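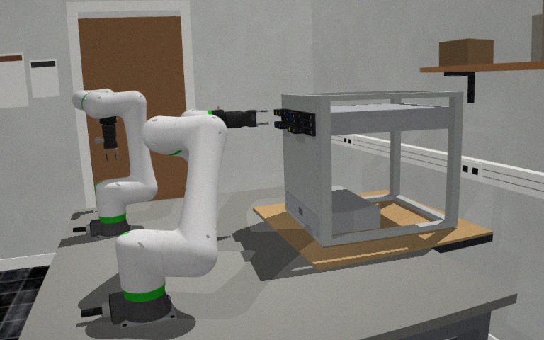 How long can you leave a cast iron radiator drained before the old joints start to leak?
A week or two is usually fine if you leave the valves closed. After a full summer dry, expect to repack at least some of the valve stems when you fill the system again.

Brarnwood Old House Forum > Heating > Hot water and steam

Thread: Drained the whole system in July, now two radiators weep

fendmont_phil
Original poster
We bought a 1920s house in Fendmont last year. Gravity hot water system converted to a pump at some point, cast iron radiators in every room. In July I drained it so the plasterer could get behind the ones in the dining room and the upstairs hall. It stayed dry longer than I planned.
I filled it back up on Monday. Everything held except two radiators. The dining room one drips from the valve stem. The hall one is damp between the third and fourth sections, at the bottom. Not a stream, just enough to make a rust mark on the new paper I put under it.
System pressure is steady at 12 psi as far as I can tell from the gauge, but the gauge is old.
Do I wait and see if it takes up, or drain again and fix it now?

pipe_dope_dan
The stem is easy. Snug the packing nut an eighth of a turn. If it still drips, shut it down and put in new graphite packing. You can do that in ten minutes.
The leak between sections is a different thing. That is a push nipple, and they don't like to be moved. Did the plasterer lift that radiator or drag it?

fendmont_phil
He and I walked it out from the wall together and walked it back. It got tipped a bit going over the edge of the rug.

pipe_dope_dan
Then it probably got racked. The nipples are a taper fit. Twist the assembly and one can lose its seat.

Zsolt Szabó
I would leave the hall one alone for two weeks before doing anything. I have had small weeps at push nipples close up on their own once the system had been hot a few times. Iron expands, some rust forms in the gap, and it stops. Put a pan under it and write down how much you collect each day.
Draining a whole house again to chase a damp spot is how you end up with more leaks than you started with.

radiator_annie
I disagree with Zsolt on this one. If it was racked, it needs to be pulled back together, and heat cycles won't do that. Mine "took up" for one winter and then let go while we were away. It ruined a ceiling.
Check the tie rods. If yours has long rods running through from end to end with a nut on each end, see if the nuts are loose. Some people tighten them a hair and it is enough. Others don't have rods at all and then it is a shop job.

fendmont_phil
It has rods. Top and bottom. The bottom nut on the far end turns with my fingers.

pipe_dope_dan
There you go. Penetrating oil tonight on all the nuts. Tomorrow snug the bottom one by hand and then a quarter turn with a wrench. Do both ends evenly. Stop if it fights you. An old rod will snap and then you have a worse day.

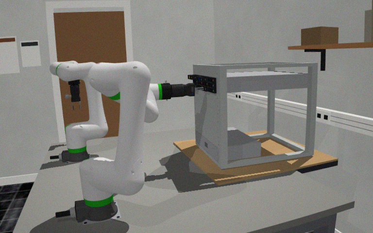 Page last changed: Monday, 4:37 PM

Géza Erdős
A general point before anyone tightens anything. Do this with the radiator cool and the pressure down. You don't need to drain the house. Close the valve, and if there is a union on the return side with its own shutoff, close that too. Most houses that age only have the one valve, so in practice you lower the system level until it is below that radiator. For an upstairs hall that is not much water.
Also look at the floor. If the feet are not all bearing, the weight hangs on the nipples and no amount of tightening will hold it. Slide thin metal shims under the low foot.

Zsolt Szabó
Agree on the floor. Still don't agree on the wrench. A loose nut on a rod does not prove the rod was doing any work. On a lot of these the rods were only there to hold the sections during shipping.

radiator_annie
On some makes, sure. On others they are left tight on purpose. He doesn't know which he has.

fendmont_phil
There is a name cast on the end section under the paint. I scraped a little and it says VASS, then what may be a number. I can't find anything on it.

Géza Erdős
Vass was a small foundry, they sold through plumbing supply houses up and down the river. I took out a pair of them in Rudthorpe. Push nipples top and bottom, rods left in. I would snug the rods on those.

steamhead_lou
Whatever you do, don't put stop leak in the boiler. Someone always suggests it by page two. It gums up the circulator and the air vents and it doesn't do anything for a racked nipple.

pipe_dope_dan
Seconded.

corner_lot_kim
I'm going to suggest it anyway. We used a liquid sealer for a tiny boiler leak and had no trouble in four years. I wouldn't use it as the first thing, but I don't think it deserves the reputation.

steamhead_lou
A boiler leak and a radiator leak aren't the same problem, and you got lucky with the vents. I've pulled apart circulators that looked like they were full of oatmeal.

corner_lot_kim
Fair enough. Ours has a cartridge circulator and I did flush it after.

fendmont_phil
Update. Shimmed the back left foot, which was off the floor by almost the thickness of a dime. Oiled the nuts and let them sit overnight. Dropped the water level below the upstairs, snugged the bottom rod by hand, then a quarter turn. The top one was already tight so I left it.
Filled and bled everything. Ran the heat for three hours with the windows open. The paper under the hall radiator is dry so far.
The dining room stem stopped with the packing nut alone.

pipe_dope_dan
Good. Check it again after the first cold night, when it has been hot and then all the way cool. That is when they show.

Zsolt Szabó
Glad it is dry. I would still leave the pan there through the winter.

fendmont_phil
Pan is staying. One more question while I have people here. The estimate I got to rebuild the hall radiator, if it comes to that, was $1,013 including hauling it both ways. Is that in line? A salvage yard here has one close to the same size for $200.

radiator_annie
High, but hauling is most of it. I'd buy the salvage one only if they'll pressure test it in front of you. Ask how it was stored. If it sat outside with water in it over a winter, walk away.

Géza Erdős
Measure the distance from the center of the valve opening to the floor, and the overall length, before you go. Close to the same size means moving pipe. I have made that mistake on a 37 inch radiator that was supposed to be 36.

fendmont_phil
Will do. I'll post again when it gets cold.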